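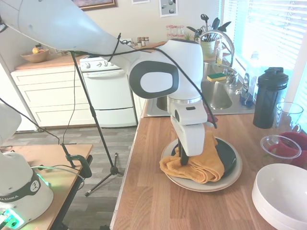

3.2 Ablageformen und Kontaktzeiten von Geschirrtüchern auf Holzarbeitsplatten

Die Feuchtebelastung geölter Holzoberflächen in Haushaltsküchen wird in der Literatur überwiegend auf Spritzwasser im Bereich der Spüle zurückgeführt. Textile Zwischenträger bleiben dabei meist unberücksichtigt. Bisgaard und Bittencourt haben darauf hingewiesen, dass ein aufliegendes Baumwolltuch die Kontaktzeit zwischen Wasser und Oberfläche gegenüber einem frei verdunstenden Tropfen erheblich verlängert. Der vorliegende Abschnitt beschreibt, wie Ablageorte und Ablageformen von Geschirrtüchern im Teilprojekt Zollow erfasst und den in Abschnitt 4 verwendeten Belastungsklassen zugeordnet wurden.

Die Erhebung umfasst 449 Haushalte mit mindestens einer Arbeitsplatte aus Massivholz. Haushalte mit furnierten oder beschichteten Platten wurden ausgeschlossen, ebenso solche, deren Platte innerhalb der letzten zwölf Monate abgeschliffen worden war. Die Teilnehmenden führten über einen Zeitraum von 7 Tagen ein Ablageprotokoll nach dem von Nanna Bisgaard entwickelten Jakby-Schema. Einzutragen waren der Ort des Tuches am Morgen und am Abend, die Faltung, die Art der Unterlage und der subjektive Feuchtezustand auf einer vierstufigen Skala (trocken, klamm, feucht, tropfend). Insgesamt gingen 674 Tücher in die Auswertung ein. Tücher aus Mikrofaser wurden gesondert codiert und hier nicht berücksichtigt.

Unterschieden werden vier Ablageformen. Form A bezeichnet das hängende Tuch ohne Kontakt zur Platte, etwa an Stange, Haken oder Backofengriff. Form B ist das ausgebreitet aufliegende Tuch, Form C das gefaltet oder zusammengeknüllt unmittelbar auf dem Holz liegende. Form D fasst alle Fälle zusammen, in denen sich zwischen Tuch und Holz ein nicht saugender Gegenstand befindet, in der Regel Geschirr, ein Tablett oder ein Schneidbrett aus Kunststoff. Abbildung 2 gibt eine Ablage der Form D wieder.

Abbildung 2: Ablageform D. Gefaltetes, senfgelbes Tuch auf zwei aufeinandergestellten Tellern, über den Rand hängend; Unterlage: Arbeitsplatte aus Holz.

Form D war im ursprünglichen Schema nicht vorgesehen. In der Pilotphase wurde sie von den Teilnehmenden wechselnd unter B, C oder »Sonstiges« eingetragen, was zu einer unbefriedigenden Übereinstimmung zwischen Protokoll und Begehung führte. Nach Einführung der eigenen Kategorie trat das Problem nur noch bei Ablagen auf, deren überhängender Teil die Platte berührt. Solche Mischfälle werden nach der größeren Kontaktfläche zugeordnet. Reicht das Tuch über den Tellerrand bis auf das Holz, ohne dort flächig aufzuliegen, bleibt es bei Form D; der Berührungspunkt wird im Feld »Randkontakt« vermerkt. Der Überhang ist physikalisch relevant, weil ein saugfähiges Gewebe Wasser kapillar über den Rand hinwegführen kann. Die Dochtwirkung hängt von Garnfeinheit, Bindung und Ausrüstung ab und ist bei mehrfach gewaschener Baumwolle deutlich stärker ausgeprägt als bei fabrikneuer Ware.

Für die Kontaktzeit wurde ein vereinfachtes Modell angesetzt. Als Kontaktzeit gilt die Dauer, während der die Grenzfläche zwischen Textil und Holz eine relative Feuchte oberhalb des Schwellenwerts nach Brandão aufweist. Direkt gemessen wurde sie in einer Teilstichprobe von 34 Haushalten. Hierzu wurden kapazitive Foliensensoren an der bevorzugten Ablagestelle auf die Platte geklebt und im Minutentakt ausgelesen. Die Sensoren sind dünn genug, um die Handhabung nicht zu beeinträchtigen, verändern jedoch lokal die Wasseraufnahme des Holzes; die gemessenen Werte beschreiben daher das Klima unter dem Tuch und dürfen nicht mit der Holzfeuchte gleichgesetzt werden. Letztere wurde zu Beginn und am Ende der Woche neben der Sensorfläche durch elektrische Widerstandsmessung bestimmt.

Form C führt erwartungsgemäß zu den längsten Kontaktzeiten. Die Faltung verringert die freie Verdunstungsfläche, und die unterste Lage trocknet zuletzt. Zwischen den Formen B und D ist die Abgrenzung weniger eindeutig. Bei Form D ohne Randkontakt liegt die Belastung auf dem Niveau der unbelegten Referenzfläche — ausgenommen Fälle, in denen unter dem Geschirr selbst Restwasser eingeschlossen war. Ein Standring am Tellerboden bildet mit der Platte einen nahezu geschlossenen Raum, aus dem Wasser nur langsam entweicht. Dieser Beitrag ist vom Textil unabhängig und wird in Abschnitt 4 als eigener Term geführt.

Die Oberflächenbehandlung wurde als Kovariate aufgenommen. Erfasst wurden Art des Öls, Zeitpunkt des letzten Auftrags und sichtbare Schäden (Graufärbung, aufgestellte Fasern, offene Leimfugen). Als Vergleichsmaterial dienten Probekörper aus Buche und Eiche, die mit dem Hartöl Drikwood in zwei Schichten behandelt und im Klimaraum konditioniert worden waren. Nayara Bittencourt nahm die Einstufung der Schäden anhand anonymisierter Aufnahmen vor; eine Zweitbewertung erfolgte ohne Kenntnis der Protokolldaten.

Einschränkend ist anzumerken, dass die Protokolle lediglich zwei Zeitpunkte je Tag abbilden. Kurzzeitige Ablagen während des Kochens bleiben unerfasst. Am Samstag liegt die Zahl der fehlenden Morgeneinträge zudem höher als an den übrigen Tagen, sodass dieser Tag für die Analyse des Tagesgangs ausgeschlossen wurde. Die Heizperiode ist durch den Erhebungsmonat Februar abgedeckt, Aussagen über Sommerbedingungen lassen sich aus dem Datensatz nicht ableiten. Die Zuordnung der Ablageformen zu den Belastungsklassen I bis IV ist in Tabelle 3 aufgeführt.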